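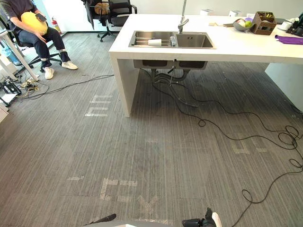
Our project studies how a mobile robot with two arms can come back to the same working place in front of a kitchen counter, and how much a small error in this place changes the result of the task. In earlier student work on the Wadon platform, the arm motion was studied many times, but the position of the base was mostly taken as given. We think this is a weak point. The white tape on the carpet in front of the sink gives a reference that a person can check by eye, and it can also be found in the head camera when both grippers are low in the view. The long black cable on the right side of the floor must also be considered, so every path in our plan approaches the counter from the left.

Home Projects Reports People Contact

2. Method

The task was to take the paper towel roll from the sink and place it on the counter. We recorded 200 trials in total. In the first half, the base used only wheel odometry to return to the counter. In the second half, we added a correction step: the robot stops before the counter, looks down, finds the tape edges and moves again by the measured difference. We call this step Cokach in the code, and the same name is used in the figures of the appendix. The arm policy was the same for both halves and was not trained again.

A trial was counted as good when the roll stood on the counter and the robot had not touched the faucet. The operator stopped the trial by hand if a gripper came too close to the edge of the slab.

3. Results

Over both halves, 121 trials were good. Most of these belong to the second half, as we expected. With odometry only, the error of the base grew from trial to trial, and after 14 returns without a reset the arm often closed beside the roll. With the correction step the error stayed small, but it did not disappear. The remaining error was mostly in the angle of the base — the tape strips are short, and a short line gives a poor angle.

We also saw a problem with light. In late afternoon the carpet looks brighter and its fine stripes were sometimes detected as tape. A simple limit on the width of the line removed most of the false detections.

4. Limits and next steps

All trials were done in one room, with one counter. We can not say how the method works on a floor without marks. The Tarkia group has offered their room for a second test in February, where the floor is darker and has no stripes. Before this we want to try longer tape lines and to save the base angle in every log file.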